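Rules for Robots That Tidy Tables

Reading time: 4 minutes

Every workplace has rules. In a school kitchen, you tie back your hair and wash your hands. On a building site, you wear a hard hat. Places where robots work have rules too, and most of them are written for the people.

A robot arm is strong, and it does not get tired. It also does not know very much. If you leave your hand where it is going to move, it may not understand that a hand is different from a lemon. The rules are there to keep people safe and to help the robot do its job properly.

At the Drendance workshop in Birklow, robot arms practise with ordinary things from home. The workshop has its own rule book, called the Bandov rules. These are the main ones.

Rule 1: Clear a space before you start

A gripper is the robot's hand. It needs room to open, close and turn round. Before any work begins, a person moves things towards the sides so that there is a clear area to work in. Small things count as well. A tiny scrap can be hard for a robot to pick up, so people learn to look for them.
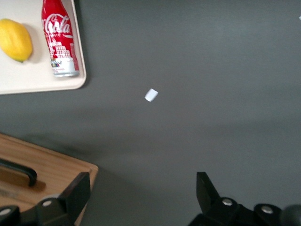 The open gripper, with a small white piece on the table between its two fingers.

Rule 2: Use things that are safe to drop

Robots drop things when they are learning, just as you did when you were small. At Drendance there is no glass on the practice table and nothing sharp. Fruit is fine. So are boxes, trays and drinks containers, as long as they are checked for leaks first.

The objects should also be different from one another. A lemon is bumpy and rounded, and a metal bottle is smooth and shiny. A robot that has only ever held one shape will not be much good with the next one. The workshop keeps 217 objects on its shelves and changes them often.

Rule 3: Know where the stop button is

Everybody who works near a robot must be able to stop it quickly. Before you are allowed into the work area, you have to point to the stop button without being told where it is. Then you press it, to practise. You can press it at any time, even if you are not sure that something is wrong. You will never be in trouble for stopping a robot.

Rule 4: Stay outside the line

There is a yellow line on the workshop floor. When the arms have power, people stay behind it. An arm that is still may only be waiting for its next instruction — it can start again without any warning. If something falls off the table, leave it there until the arms have been switched off.

Rule 5: Think about both arms

Some jobs use two arms, one on each side. That means there are 2 grippers to watch. An arm can be holding a can while the other is holding nothing at all, and both of them need the same care. The arms must also keep out of each other's way, so each one is given its own part of the table unless the job needs them to share.

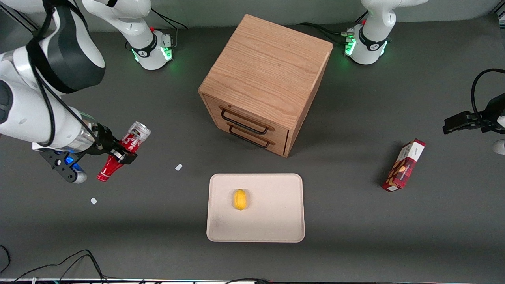
Rule 6: Write everything down

After each turn, a person fills in a line in the log book. They write which objects were used, what the robot was asked to do, and whether it managed. Mistakes go in as well. The log book for July has 618 lines, and plenty of them say "dropped it".

Who checks the rules?

The people at the workshop read through the rules together twice a year. If a rule is hard to understand, they change the words. If something has gone wrong, they may add a new one.

Words to know

Gripper: the part of a robot arm that holds things.

Base: the bottom part of the arm, which keeps it steady.

Log book: a record of what was done and how it went.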